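Laundry project FAQ

I get more or less the same questions every time I give a talk on this, so they're all in one place now. I've kept the wording close to how people ask them. If yours is missing, send it over and I'll add it when I next do an update.

So what is the project, in one breath?

We're teaching a two-armed humanoid to deal with laundry by showing it how a person would do it, over and over, and then letting a learned model have a go. My bit is the part where the two hands need to know about each other. The method is called Plovbridge (after the lane my first office looked out on, no deeper meaning) and the laundry work is what we've used to test it since June.

Why laundry? Isn't that a bit of a cliché?

Yes! Everyone has a laundry demo. But it's a cliché for good reasons. Cloth has no fixed shape, so you can't just store a model of a sock and look for it. It hides bits of itself. It sticks to its neighbours. And the washing machine is a hole in a wall that the camera can barely see into, so you get a soft thing and a dark place to deal with at the same time. I tried stacking cups first and got bored within a fortnight.

What does Plovbridge do that's different?

Most methods of this sort take in the camera view and the joint positions and put out a short run of movements for both arms together, as one long list of numbers. That works, but the model tends to learn the two arms as a single lump. If the left hand was always in a certain spot when the right hand let go, it decides that's how the world works, and it gets in a terrible muddle when the basket has been nudged.

Plovbridge gives each arm its own small predictor and then a thin strip of shared information between them (the "bridge", if you like, although I promise the name came first). Each side tells the other where it thinks it is in the job: reaching, holding, carrying, waiting. They don't get to share much else. Squeezing the strip down that hard was the main idea and it took me ages to believe in it.

Doesn't less sharing make them worse at working together?

I thought it would. With a wide strip the training numbers looked lovely and the real runs were poor. With a narrow one the training numbers looked worse and the real runs got better. My best guess is that the wide version was memorising little accidents of how I moved during the demonstrations. I have a habit of drifting my left hand towards whatever my right hand is doing, and the wide version copied it beautifully.

What's the actual task?

One item at a time, between a front-loading machine and a wicker basket on the floor next to it. A run counts as a success if the item ends up fully inside the basket with nothing hanging over the rim, and the basket is still upright. I'm strict about the rim. A sleeve dangling out is a fail, even when everyone in the room is cheering. 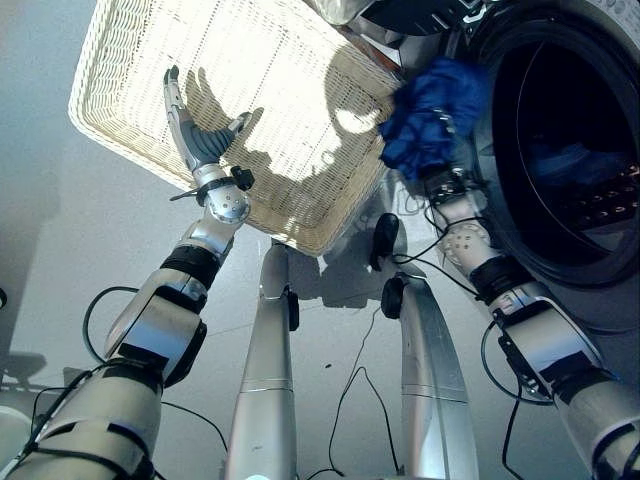

Head camera view: blue cloth in the right gripper beside the machine door, left hand open at the basket.

What does the robot see?

A view from the head, looking down, much like the one in the picture, plus the positions of its own joints. From up there its own arms and legs take up a good deal of the view, and the arms throw shadows over things. We don't mask any of that out. I did try painting the arms a flat grey before the pictures went into the model and it made the results worse, I think since where your arm is in the view tells you quite a lot about how near you are to something.

Do the shadows cause trouble?

They did at the start. A hand held over a pale basket makes a big dark patch on the weave, and an early version of the model treated that patch as something to pick up. You'd get this hopeful little grab at nothing. We fixed it in a boring way, by recording demonstrations with the lamps in different places so that the shadow stopped being reliable. It still turns up now and then with lighting we haven't tried.

Why is the left hand open? Shouldn't it be holding something?

We ask the spare hand to stay ready by the basket, fingers spread. From there it can steady the rim or catch a trailing edge. Waiting is a proper state in Plovbridge, with its own label, and getting a robot to wait properly was one of the harder parts. Early on, the idle arm would twitch or wander off to its resting place, and then it would be late when it was wanted. People never ask about this in talks and I always wish they would, so I've put it in here myself.

How many demonstrations did you need?

68 for the version in the write-up. That's small for this sort of work and I was surprised it was enough. I wouldn't read too much into it, mind. They were all done by one person (me) in one room, so the model had a fairly narrow set of habits to learn. With several people driving I'd expect to need a lot more.

How are the demonstrations recorded?

I drive the arms myself while watching the head view, and the system saves what I did along with what the camera saw. Before training I go through every recording and mark where each arm switches from one state to the next. Doing that by hand is dull. It takes about as long as you'd fear, and I usually do it in the evening with the radio on.

Could the marking be done automatically?

Partly. The Kedthorpe script (it's in the same download as the rest) guesses the switching points from how fast each arm is moving and whether the fingers are closing. It's good on "holding" and bad on "waiting", for the obvious reason that a waiting arm and a slow, careful arm look the same from the speed alone. I use its guesses as a first pass and correct them.

What goes wrong most often?

Door rims. The opening has a thick rubber gasket all the way round, and cloth loves to catch on it. The robot feels a tug, or rather it doesn't feel anything much, since we aren't using touch sensing, and it carries on pulling. Sometimes that's fine. Sometimes the item pings out and lands wherever it fancies.

Second most often is the grip. A bunched-up cloth gives no clue about which bit is the edge, so the gripper takes a fistful of the middle and the rest hangs down further than the model expects. Then you get a corner left over the basket rim and I have to write down a fail.

Third is the basket itself, which is light and slides. I could weigh it down. I've decided that would be cheating, although I go back and forth on this.

Does colour matter?

More than I'd like. Bright items against the dark of the drum are easy. Dark items are miserable, as you'd expect, and white ones can get lost against a pale basket and a pale floor once they've left the machine. If you're setting up something similar, start with a strong blue or red to get going, but please don't stop there and then report that it works on laundry.

How does it compare with Requena?

Requena is our own earlier version, with the two arms lumped together. On the fixed layout, with the basket exactly where it was in training, there's very little between them. Move or turn the basket and Plovbridge copes much better. Requena is still a bit quicker when it does succeed, because it never stops to wait. I keep it around as the thing to beat, and I train both on the same recordings so the comparison is fair.

How long does one item take?

Long enough to make you want to reach in and do it yourself. We cap the speed quite low for the sake of the arms and of anyone nearby. I haven't spent any time on making it faster and I'd rather not until the success rate stops bothering me.

Is there someone on hand while it runs?

Always. There's a stop button within reach of whoever is watching, and we clear the floor around the robot as far as the cables allow. Cables are the bane of my life, by the way. I've stopped a perfectly good run more than once over a loop I didn't like the look of.

Has anyone tried this before?

Robots moving two arms together goes back a long way. The oldest report in my folder is a photocopy dated 1973, and the author is grumbling about the two arms getting in each other's way, which cheered me up no end. Splitting a controller into parts that only pass small messages is an old idea too. What I'd claim as ours is the particular mix: learned from demonstrations, one predictor per arm, a very narrow strip between them, and waiting treated as a job in its own right.

How narrow is narrow?

The strip carries 5 numbers each way, refreshed 2 times a second. Going narrower made the arms clumsy around the basket rim. Going wider brought back the copying problem I mentioned further up.

Can I have the code and the data?

Yes to the code, which is up already along with the Kedthorpe script. The recordings are coming under the name Kenness once I've finished checking the labels. I found a batch where I'd swapped left and right – my own fault, late at night – and I don't want to put that out into the world.

Will it run on my robot?

If you've got two arms and a camera that can see both hands, probably, with some fiddling. Nothing in the method needs legs, and ours stays on one spot for the whole task. You'll need your own demonstrations, though. I wouldn't expect a model trained on our arms to do anything sensible on yours.

What's next?

Emptying a whole load in one go, which brings in the fun of two items tangled together. After that I'd like to try it with a top-loader, if I can find one that fits through the door.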